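Tips for Showing a Robot Arm a Job, Whether You Steer It or Shove It

I get more mail about this than about anything else on the site, so I finally pulled it all together. These tips are for anybody teaching an arm a simple job on a bench: pick up a block, put it in a square, stack one thing on another. Some of you push the arm through by hand and some of you drive it from across the room with a controller. I've done plenty of both and I change my mind every month over which one I like better!
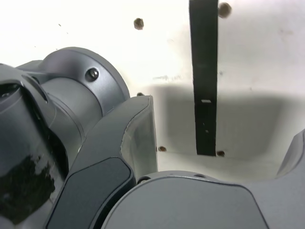

By the editor, Rarstead Bench Notes
Updated Jul 8, 2023

Start with the close-up stuff. Before you record a thing, get your nose right down by the joints and look at them from every side. Wipe off the dust, check the screws you can reach (power off, please), and find the places where a finger could get pinched between two housings. If you're going to be guiding the arm by hand you'll be grabbing it right near those spots, and you want to know where they are before you're thinking about the block.

Do a dry run with the gripper empty. I know, I know. But I skip it every time I'm in a hurry and then I'm sorry. Just move through the whole thing once, up, over, down, back, and feel where it gets stiff or where you run out of reach. If your elbow is up by your ear at the end, move the block, or move yourself.

Mark the table. Black tape on a light top works great for me, and a square a bit bigger than your block gives you a target you can see from a stool on the other side of the room. Don't use shiny tape if there's a camera watching, it flares something awful under a lamp.

Now, remote driving. The big thing is to go slower than you think you need to, and then stop completely before you close the fingers. A real stop, count of 2, and then close. When I went back through my May recordings the bad grabs were nearly all ones where I was still drifting sideways when I squeezed. I keep a tally sheet taped inside the cabinet door (662 runs on it so far, in pencil) and that one habit cleaned it up more than any fancy setting did.

Come straight down over the block. If you sneak in from the side you'll bump it, and then you're chasing it across the table, and everything you record after that is a lesson in chasing.

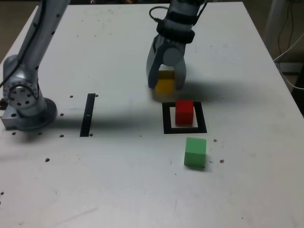 Fingers on either side of the yellow cube, with the red one in the marked square and the green one waiting its turn.

Pick colors you can tell apart from where you sit. Red, yellow and green are easy on my eyes even late in the day. I tried a set of pastels once, from Ginance, very pretty, and I could not tell the peach from the pink on a monitor.

Keep your starting spots a little different every time. Not wildly, just nudge the blocks an inch or turn one a bit. If you set everything down in the very same place for 30 runs, the arm learns that place and gets lost when the block is anywhere else. A friend over in Revthorpe rolls a die to decide where hers go and I have stolen that.

Look after your cables! Leave enough slack for the farthest reach, then check that the slack doesn't hang into the work when the arm folds back in. Soft hook-and-loop straps beat zip ties here because you'll be redoing it a lot.

For stacking, line up with the bottom block first and worry about height second. I bring mine over, stop, look at it from the side if I can, and only then let it down. Open the fingers slowly and go straight up before you go anywhere else. Most of my topples came from swinging away too soon.

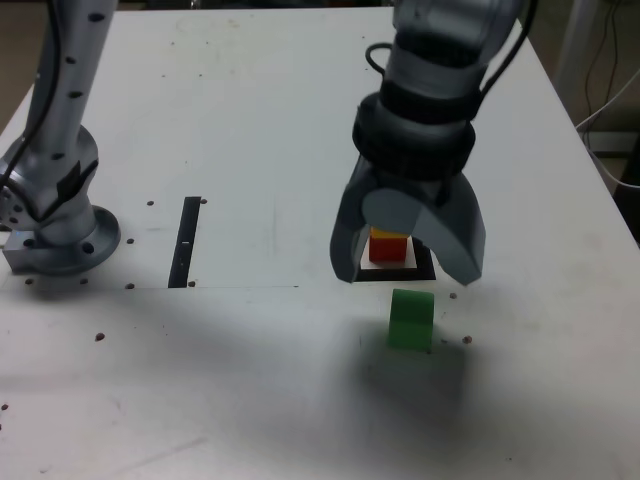
Red on white with a thin yellow layer on top, fingers open around the stack.

Throw out the ugly ones. If you sneezed, or fumbled, or went around twice to find the block, delete it while you still remember. I'd take 30 clean runs over 100 so-so ones any day of the week. The one exception is a small miss that you corrected nicely, those I keep in their own folder, labeled.

And take breaks. My limit is 30 minutes at the controls, then I get up and do dishes or something. Tired hands make jerky recordings.

Next time: gripper pads, and what I use to clean them.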